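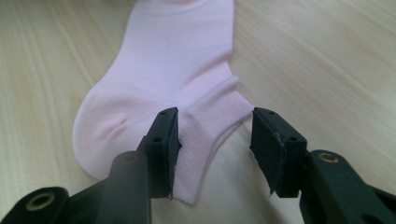 pink one, flat on the wood

Ankle socks with a mesh cuff: fold or roll?

mleclerc
I'm redoing the sock drawer and the thin ankle socks are the problem. My thicker crew socks fold in thirds and stay put. These have a mesh band at the cuff and if I turn the cuff over the pair it goes baggy after a few weeks. What does everyone else do with them?

Pludik
Lay both flat, heels to the same side, fold once toe to cuff, stand them up in a box. Don't turn the cuff at all.

numby_2000
I've turned cuffs over for years and never had one go baggy. Might be the brand. I do it with Pfeiffer ankle socks and they're fine.

mleclerc
Mine are a mixed bag, some Pfeiffer, some no label left. The unlabeled ones stretch worst.

Ainhoa Herrero
Agree with Pludik. The mesh part is thinner than the foot and it's doing all the holding when you turn it. Also smooth out the heel before you fold or you get a lump and the row won't stand straight.

numby_2000
The lump doesn't matter in a drawer. You're going to pull them out and wear them.

Ainhoa Herrero
It matters if the drawer is shallow. Mine catches on the frame above.

Pludik
What are you using for dividers? I have the Holcombe ones, the low size. Ankle socks fit in them with one fold. Crew socks don't.

mleclerc
Shoe box lids so far. I did the white and gray pairs last night with the single fold and they stand up OK. Pinks are next, and I still have one without a partner.

numby_2000
Check inside the fitted sheet.

mleclerc
Checked. Not there.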